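Naddale Essay and Debate Circle
Minutes of the autumn planning meeting, 20 September 2018
Held in the upstairs room at the Gunawardena Centre

Present: 11 members. Apologies: 8, which is a better turnout of apologies than last time.

1. Minutes of the previous meeting

Agreed as accurate, apart from the paragraph on handwriting, which two members said made them sound rude. The secretary has read it again and they were rude. The wording was changed to "spoke firmly".

2. Matters arising

The kettle has been replaced. The box of past essay papers is still missing. It was last seen in the boot of a car that has since been sold. Action: the Chair to write to the new owner, politely.

3. The essay prize

The title for this year's Enberg Prize had to be settled tonight so that the schools can have it before half-term. Three were put forward:

"Should homework be abolished?"
"Does a school uniform make pupils equal?"
"Is it better to learn a trade or go to university?"

The homework title was dropped early on. Members who have marked it before said that every candidate under sixteen agrees with the motion, and that by the thirtieth script so does the marker.

The uniform title had support, mainly from people who had never worn one. It was felt that candidates would write one paragraph on equality and four on shoes.

The trade or university title was carried by seven votes to three, with one member abstaining on the grounds that they had done neither. It was asked whether "better" needed explaining. The meeting spent a good while on this and decided it did not. An attempt to add "in your own opinion" was voted down. Whose else would it be.

Upper limit to stay at 2000 words. The Chair reminded us that the limit is there for the markers' sake and that last year's winner went over it. The Chair was reminded in turn who had picked the winner.

4. Marking

There were 61 entries last year and each was read twice, in theory. The scheme gives equal weight to argument, evidence and plain English. A member proposed taking a mark off any essay that begins with the dictionary meaning of a word in the title. Carried without a vote, and with some stamping of feet.

It was also proposed to take a mark off for "in today's modern world". The secretary pointed out that this would have put half of last year's entries below zero. Left on the table until the next meeting.

Model answers: schools have asked us to send some out with the title. Those in favour said that weaker writers need to see what a balanced essay looks like. Those against said we sent one out two years ago and got it back eleven times, once with the same spelling mistake. Compromise reached – we will send a plan with headings and no sentences. Action: the secretary, who did not volunteer.

5. November debate

The motion is "This house would rather have a gap year than a first-class degree". Hellgate College will propose and our own juniors will oppose. Hellgate have asked if their speakers may use notes. Agreed, provided the notes are on cards and are not read out from beginning to end, as happened in spring, when the timekeeper fell asleep and the bell was never rung.

Speakers will have eight minutes each. Questions from the floor to be questions. The Chair undertook to stop anybody who starts with "this is more of a comment", and was wished luck.

Refreshments as before. A request for better biscuits was noted.

6. Noticeboard and web page

The page now carries the dates, the rules and a way of getting in touch that works. The rules were too long for one screen and have been cut. The part on appeals has gone altogether, and it was agreed to see if anyone asks. 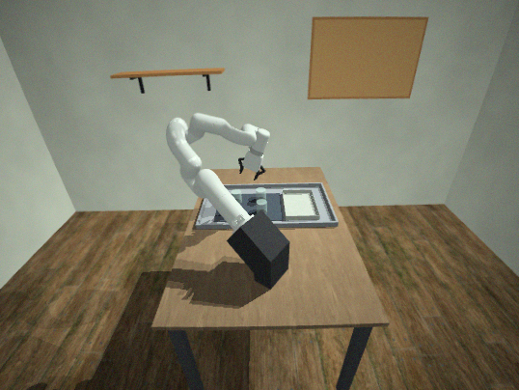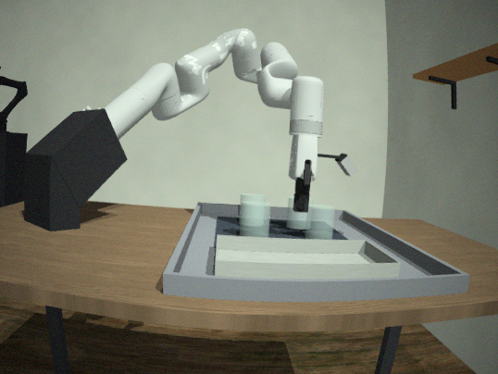
7. Money

The balance is healthy enough to pay for the prize, the room and postage, and not healthy enough to pay for anything anyone suggested. First prize to remain a book token. A member asked if the young still want book tokens. Another said that the young still want to be given things, and the matter was left there.

The Centre has put up the hire charge for the upstairs room. The downstairs room is cheaper but shares a wall with the choir. Agreed to stay upstairs and grumble.

8. Any other business

A member asked if we might one day have an essay title about something cheerful. The Chair asked for suggestions in writing.

The window at the back will not shut. Reported to the Centre again.

9. Next meeting

Straight after the November debate, in the same room, if Hellgate have gone home by then. Members are asked to bring their own pens.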